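4.3 Does the learned monitor earn its place?

The planner described in Section 3 produces a sequence of short skills (reach, grasp, place, press), and a monitor decides after each one whether to carry on or to try again. In our first version the monitor was a learned classifier fed by the wrist camera. Several groups report large gains from monitors of this sort, and we expected to do the same. We are now less sure that the gains come from where they are said to come from.

Our doubt began with the logs. We collected 274 episodes of the coffee task using the Skemico control stack, and replayed the wrist stream through the classifier offline. Its scores looked good when averaged over a whole episode. They looked a good deal worse when we kept only the moments at which a decision was due. Much of the average was made up of long stretches in which the arm was waiting and any sensible guess would have been right. A figure averaged over such stretches says little about whether the monitor can be trusted with a retry.

The second difficulty is motion blur. The wrist view changes quickly while the arm travels, and long thin parts passing close to the lens smear into streaks. The classifier was trained on frames sampled evenly in time, so it saw plenty of these, and we had hoped it would learn to ignore them. What it learned was to be confident about them. On blurred frames its stated confidence was hardly lower than on sharp ones, although its mistakes were far more frequent. Recalibrating the scores on held-out episodes helped only a little, and the benefit vanished when the table was rearranged.

We therefore compared it with two much duller rules. The first holds the decision until the joint speeds fall below a threshold and then reads the fixed camera alone. The second does the same but also asks the wrist camera, and hands the episode to the operator if the two disagree. Neither rule involves any training beyond the object detector, which all versions share. Both were written in an afternoon by Britt-Marie Grønli, and both matched the learned monitor on the press skill. On the grasp skill the second rule did slightly better, at the price of more handovers. We don't regard that price as small: a system that stops and asks is easily made to look safe.

A fair reader might object that our classifier was weak. It may have been. We tried the Cutia backbone as well as the smaller Talukder one, with the same training data, and the order of the methods did not change. We haven't tried a model that takes in a window of frames, and such a model might well cope with blur. Our claim is a narrow one, that a single-frame monitor should be compared with waiting for the arm to slow down before anything is said about learning.

Figure 5 gives one view from the wrist camera and one from the fixed camera, with the same workspace in both. 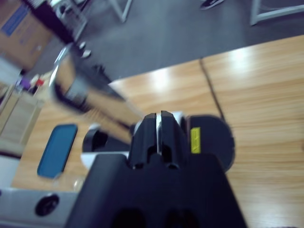
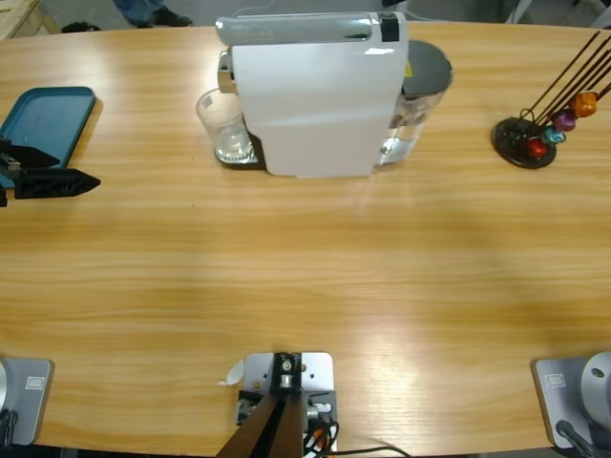

Figure 5. The two inputs to the monitor: wrist camera (first), fixed camera (second).

Could the planner simply slow the arm down everywhere, so that blur never becomes a problem?

It could, but the episodes become much longer, and the operators in our trials began to step in out of impatience, which spoils the comparison. Slowing down only in the last part of each skill is cheaper and is what we now do. It leaves the planner needing to know where the last part begins, and for the press skill we still set that point by hand.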